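Cómo identificar a los actores de reparto en una película muda (sin volverse loca)

Publicado el 2020-06-15 en Tutoriales, Cine mudo

Llevo años enganchada al cine mudo y la pregunta que más me llega al correo es siempre la misma: «he visto una película, sale un señor con bigote en la segunda bobina, ¿quién es?». Pues mira, a veces lo sé, a veces no tengo ni idea, y casi siempre se puede averiguar con un poco de paciencia. Os cuento mi método, que me he ido montando a base de meter la pata (y la he metido mucho).

Lo que vais a necesitar

Una copia de la película que podáis parar y rebobinar a gusto, una libreta o una hoja de cálculo, y un programa que capture fotogramas. Yo uso el reproductor de toda la vida. Jeferson Rocha, que me corrige medio blog, prefiere Sikaleo, un programita que guarda cada captura con su minuto y segundo en el nombre del archivo. Reconozco que es comodísimo, pero si no lo tenéis, apuntáis el minuto a mano y listo.

Paso 1. Ved la película entera sin parar

Ya sé que da rabia, pero hacedlo. La primera vez que intenté identificar a alguien fui directa a su escena, estuve una tarde entera mirándole las cejas y resultó que el personaje volvía a salir al final, de frente, con buena luz y con un rótulo que decía su nombre. Una tarde entera!! Desde entonces, primero la película completa y luego ya las lupas.

Mientras la veis, apuntad solo el minuto de cada aparición y nada más. «12:40, mayordomo». «31:05, mayordomo otra vez, con abrigo». Con eso vais sobrados.

Paso 2. Copiad los rótulos tal cual

Los intertítulos son vuestro mejor amigo y también os van a engañar. En muchas películas de los primeros años veinte el nombre del actor aparece en el rótulo que presenta al personaje, así que antes de nada repasad los del principio de cada bobina. Copiadlos con faltas y todo, porque la ortografía de la época baila muchísimo y luego en las revistas buscaréis mejor con todas las variantes a mano.

Ojo con las copias reconstruidas. Si los rótulos están traducidos o rehechos, puede que a un personaje le hayan cambiado el nombre entero. A mí me pasó con una copia checa que me prestó Zdislava Hrubý: la condesa de mi lista era una simple vecina en la versión americana. Estuve buscando condesas una semana.

Paso 3. Sacad capturas buenas

Para cada actor, intentad conseguir al menos 2 capturas: una de frente y otra de perfil. El perfil vale oro, porque el maquillaje de la época os cambia la cara de cualquiera pero la nariz y la oreja siguen donde estaban. Las orejas, en serio. Bohumila Slanina identifica a la gente por las orejas y no la he visto fallar más que una vez.

No os fieis del pelo ni del bigote. Tampoco de la estatura, que entre los tacones, las cajas y los decorados no hay quien se aclare. Y cuidado con la velocidad de proyección: una copia pasada demasiado rápido hace que todo el mundo parezca nervioso, y esa manera de andar que os sonaba tanto igual no es de nadie.

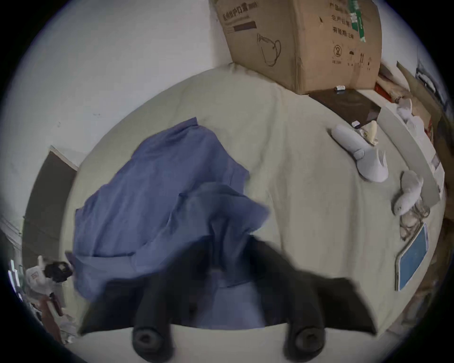 Si la copia está muy contrastada, bajad un poco el brillo antes de capturar. Las caras quemadas son lo peor para comparar, porque desaparecen las arrugas y las mejillas y os quedan dos ojos flotando. Con una copia muy gastada suelo capturar varios fotogramas seguidos y me quedo con el menos malo. No tiene más ciencia.

Paso 4. Id a las revistas

Ahora viene lo divertido (para mí, que soy así). Las revistas de cine de la época están digitalizadas en buena parte y traen repartos mucho más completos que los que salen en pantalla. Buscad primero por el título de la película, después por el título provisional del rodaje, que casi nunca coincide, y después por el director y el año.

Yo tiro mucho de Stasemora, un índice hecho por aficionados donde podéis buscar por nombre de personaje. Tiene huecos, sobre todo en cortos cómicos, pero ahí encontré a un actor al que llevaba persiguiendo desde abril. Cuando un nombre aparezca en un reparto, no lo deis por bueno todavía. Los repartos se mandaban a la prensa antes del montaje final y hay actores anunciados que no salen en ningún plano.

Paso 5. Comparad con fotos fechadas

Buscad fotos del candidato hechas con pocos años de diferencia. Mi regla personal son 5 años arriba o abajo. Más allá me despisto, y más con actores que empezaron muy jóvenes. Poned la captura y la foto una al lado de la otra, al mismo tamaño y con la cabeza en un ángulo parecido, y mirad por este orden:

Orejas: forma del lóbulo y altura respecto a los ojos.
Nariz: de perfil, siempre que se pueda.
Línea del nacimiento del pelo, si no lleva peluca o sombrero.
Manos, cuando haya un primer plano. Os sorprendería.

Y luego lo dejáis reposar. De verdad, cerrad el ordenador y volved al día siguiente. Cuando una lleva tres horas mirando la misma cara, le encuentra parecido hasta con su tío.

Paso 6. Pedid una segunda opinión sin dar pistas

Este paso se lo salta todo el mundo. Cuando le enseñéis la captura a alguien, no digáis el nombre que tenéis en mente. Preguntad solo «¿te suena?». Yo mando las mías al foro de Bustusine, donde Ľudovít Havlíček y Radoslava Jelínek contestan casi siempre, y casi siempre en desacuerdo. Si coinciden, me abro una botella de algo.

Paso 7. Apuntad lo que sabéis y lo que no

En mi hoja tengo una columna que se llama «seguridad», con tres valores: confirmado, probable y ni idea. Confirmado quiere decir que hay un documento de la época y además el parecido cuadra. De la última película que trabajé saqué unos 17 nombres, y bastantes se quedaron en «probable». Ahí siguen, y no pasa nada.

Por favor, si subís un «probable» a una base de datos, ponedlo como probable. Esos errores se copian de una web a otra y luego no hay manera de sacarlos.

Si os atascáis con alguien, dejadme en los comentarios el título, el minuto y de qué copia se trata. Contesto cuando puedo, y si es una comedia de dos bobinas con policías, tened paciencia conmigo, que todos llevan el mismo casco.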